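Toaster keeps tripping the electrics - toaster or socket?

Asked in Home & Kitchen, October 19, 2025
132 views

Hi all, hoping someone can help before I lose my mind. We moved into a flat in Markdale in January and everything was fine until last week, when the kitchen sockets started going off halfway through breakfast. It's always the toaster that's on, but sometimes the kettle is too. The kettle is 3,000 watts according to the bottom and the toaster is 1,000. Is that too much for one double socket? The flat has a newish fuse box with the little switches, and it's the wide one with the test button that drops. I've emptied the crumb tray (grim). Don't want to pay for an electrician if it only needs a new toaster!

2 answers

Answer 1
buy a new one, they're 20 quid. mine did this and I got a Mivum, been fine since

Answer 2
I'd do a bit of checking first. If it's the wide switch with the test button, that's normally the RCD, and it trips when current is leaking to earth. Overloading would more likely knock off one of the narrow ones. That said, those two together are more than a double socket is really meant for, so I'd move the kettle along anyway.

Unplug everything in the kitchen, reset the switch, then plug things back in one at a time over a day or so. If it only ever goes with the toaster, stop using it. Don't go poking about inside with a knife, even unplugged - the elements are easy to damage. And if it trips with the toaster out of the picture, or the socket feels warm or smells funny, leave it off and ring your landlord or an electrician. I had a kettle doing exactly this and blamed the poor toaster for weeks.

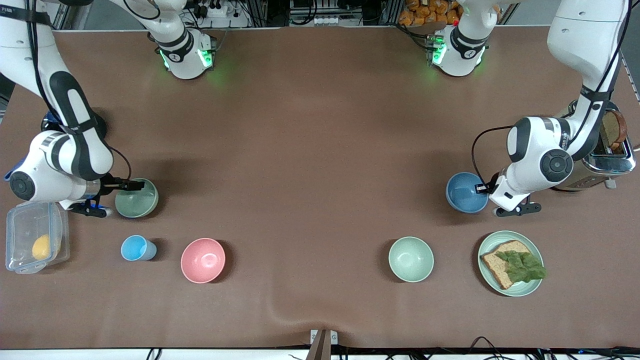

Toaster out on the table with the bowls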